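From: Romana Hudec
To: gripper-users list
Date: 4 May 2018
Subject: Re: Erkard or Sesell pads for thin handles?

Hélène Melnyk wrote:
> We have the Erkard hand-helds and are thinking of swapping the
> pads for Sesell ones before the sweeping tasks start. Has anyone
> run both on a brush or similar? Our handles twist as soon as
> there's any side load. Also what are people using for the
> rubbish, we tried rice and regretted it.

Hi Hélène, all,

Quick one, between sessions. Yes, both, since April. Same dustpan and brush set throughout, paper scraps on a white board, one gripper per hand. Torn paper is fine. Mix of balled up and flat bits, the flat ones are harder. Don't bother with rice, it gets in the rails.

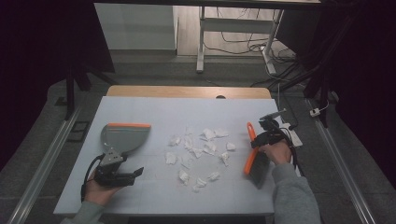 Dustpan hand was never the trouble. Big handle, low force, either pad will do it. Brush hand is where they differ. With the Erkard pads we threw out 79 takes for twist, with the Sesell ones 40, out of 900 each. So better but not magic. Aishwarya thinks half of what's left is operators squeezing late and I'm inclined to agree.

Cables: leave more slack than you think. Ours kept tugging the wrist on the far stroke and it looked exactly like pad slip in the logs. Lost most of a week to that. Check it frist.

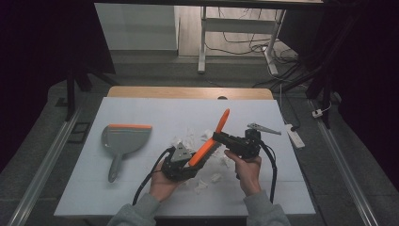 Do the Sesell pads need a new calibration?

Only the opening width, because they are a bit thicker than the Erkard ones. Close on nothing, zero it, close on a gauge block, save. The camera calibration can stay as it was unless you've had the finger bodies off.

Where you hold the brush matters more than which pads, I'd say. Up near the bristles is steadier but you get hairs in the view and the tracker doesn't love it. Further back is cleaner to look at and twists more. We settled on near the bristles and put up with the hairs.

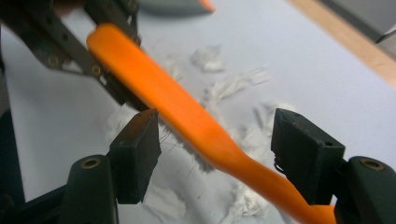 Other thing, the Drukine controller. Newer firmware has a hold mode that keeps force up when your trigger finger relaxes. Nice for long sweeps, horrible for handing things over, so we switch it per task. Rosalía has a settings file if you want it, ask her off list. The Rivadeneyra one we only had on loan, felt laggy, didn't do enough with it to say anything fair.

Total so far is 3,057 takes over all tasks, will put the sweeping ones up once Anastasia has finshed labelling.

Back to it
Romana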